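How to Test a Two-Arm Cell on Plate Stacking Before You Trust It With Chores 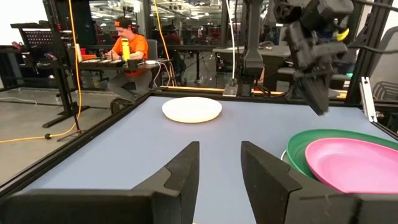 Stacking dishes is a good first test of whether a machine can do kitchen work. The objects are cheap and the result is easy to score. The task still contains most of what makes housework hard for a gripper: thin edges, smooth surfaces, and parts that rest flush against the table.

This page covers the procedure we use at Ollstead to decide whether a plate routine is ready to leave the bench. It assumes two arms with parallel grippers, a wrist camera on each, and a controller that logs joint positions and gripper width. We run the Sillent controller. Any other will work if it writes a time stamp to every row.

What you need

A flat table with a matte, plain covering
Three plates of different colors
A soft mat for the drop zone
A score sheet (the Ardeleanu template is fine)
An emergency stop within reach of the person scoring

Step 1. Set the start positions

Place one plate by itself in open space and leave the other two stacked to one side. Offset the top plate of the stack slightly so that the rim of the lower one shows. A perfectly aligned stack gives the camera one outline for two objects, and you should save that case for the second round.

Do not mark the table with tape. The policy can learn the tape.

Step 2. Check the lighting

White plates under bright ceiling lights lose their rims in the camera image. Open the wrist camera view and confirm that the rim can be told apart from the flat center. If it cannot, lower the exposure first. Move lights only if that fails.

Step 3. Set the approach

A plate lying flat offers very little to grip. Two methods work:

Rim pinch. One finger goes over the rim and the other slides under it. This needs clearance below the rim, so measure your plates.

Edge slide. Push the plate until part of it hangs past the table edge, then grip from the side. It is slower and needs a free edge with no rail.

Start with the rim pinch. Set the closing force low and raise it in small increments until the plate stops rotating in the grip.

Step 4. Run the trials

Run 40 trials per start position. Reset by hand between trials and vary the plate angle each time. Score a trial as a pass only if the plate ends flat on the stack and no other plate has been moved off it. Log every stop, including the ones you caused.

Step 5. Read the results

Our last full set on the Brernen cell passed 71 percent of trials. Most failures were rim pinches where the lower finger touched the table and the arm faulted. The second most common was picking up 2 plates when one was commanded. Gripper width at closure catches that error reliably, so add it as a check before the lift.

Is it ready for a kitchen?

At that rate, no. A person clearing a table does not drop or misplace more than one plate in four. The same cell is useful for fixed shop-floor work, where the plates or parts arrive at known positions and a failed grip can be retried. The next set starts in December with bowls added, using the same score sheet.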